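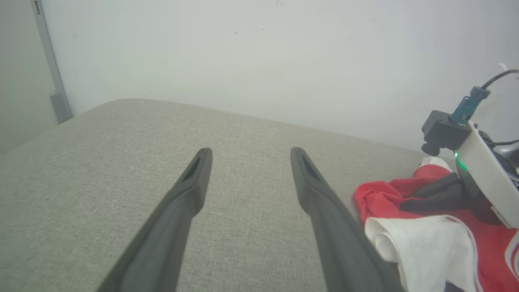
Unit 4. Gathering Demonstrations for a Learned Folding Policy

A demonstration is one complete attempt at a task, recorded from the first movement to the last. Students in this unit will collect 40 demonstrations per garment on the two-arm station. Crumpled starting positions should differ from one attempt to the next, and both arms are to begin with the fingers open and clear of the cloth.

Failed attempts are kept and labeled as failures. The Protik set, used in the March exercise, holds 106 attempts, of which 17 are marked as failed.

4 comments | 17 shares
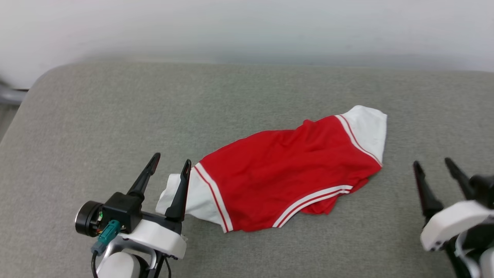 Brirnness, 16th November

Shorts present a particular difficulty. The waistband and the leg openings may look alike to a wrist camera at close range, and the overhead view should be consulted before a label is assigned. Operators must record which end was gripped first and by which arm.

Completed logs are submitted to Guido Amato. Reading for the next session: Cattaneo handout, part 4.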